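Nurnon expands hand-held gripper program to soft goods

Nurnon has extended its demonstration recording program to clothing and other soft items, the company said in March. The work covers sorting, folding and bin-to-table handling, and is meant to supply training data for the two-arm version of its Otby workstation.

Under the program, operators do not drive a robot arm. They hold a gripper in each hand and carry out the task directly at a table, and the recorded hand motion, jaw opening and head-level video are later converted into arm trajectories. Nurnon used remote control for its first round of tasks, with an operator moving a pair of leader arms and the robot following. That method remains in use for work involving contact force, such as pressing lids and seating connectors.

"Teleoperation gives you data that already fits the robot, but it is slow, and with cloth it is very slow," said Karlijn Dekker, who leads data collection at the company. "With the grippers in hand, an operator can regrasp without thinking about it. We wanted those regrasps in the set."

The current set holds 268 accepted demonstrations, recorded by 7 operators. Each demonstration is limited to 60 seconds. Recordings that run over are discarded, as are those in which an item leaves the table or the operator touches it with anything other than the gripper jaws.

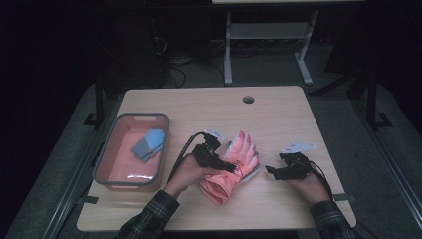
Winter gloves were added to the item list after early trials with flat towels produced policies that handled corners well and little else. A padded glove has no corners, changes thickness along its length and tends to fold at the cuff when lifted. Henk Segers, a controls engineer on the project, said the usual failure in replay was a grasp that closed on the outer fabric only and slipped when the arm accelerated.

Two changes followed. Operators are now asked to pause briefly after each grasp so that jaw position settles in the log, and the conversion software lowers arm speed for a short interval after closure. Segers said the second change had more effect than the first, although the team has not tested them separately on every item.

Calibration is still the main cost. Jaw opening is checked against a gauge block at the start of each session, and the time offset between video and gripper signals is measured again whenever a cable is changed. Jolien Van Acker, who maintains the recording stations, said most rejected sessions in the first month came from offset errors - not from anything the operators did.

Nurnon plans to add a second recording station and to begin work on paired items, where both pieces must be placed together. Test runs on the Otby arms are scheduled to start once that set has been reviewed. The company has not said whether the recordings will be released outside its own group.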